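Gitstead Workroom Gallery

We finally have the new room at Gitstead up and running, and I can't stop taking pictures of it! Thu 27 March was our first full day in here.
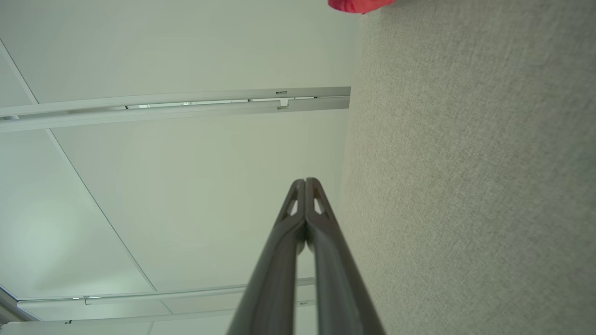
Curtain panels need height more than anything, and our old place on Catunlow Street never had it. I spent the whole first morning looking up — pale ceiling panels, thin straight seams, and that long white rail running across them. Such a clean, simple look! The building dates from 1933, and I love how fresh it feels now. More pictures to come in March.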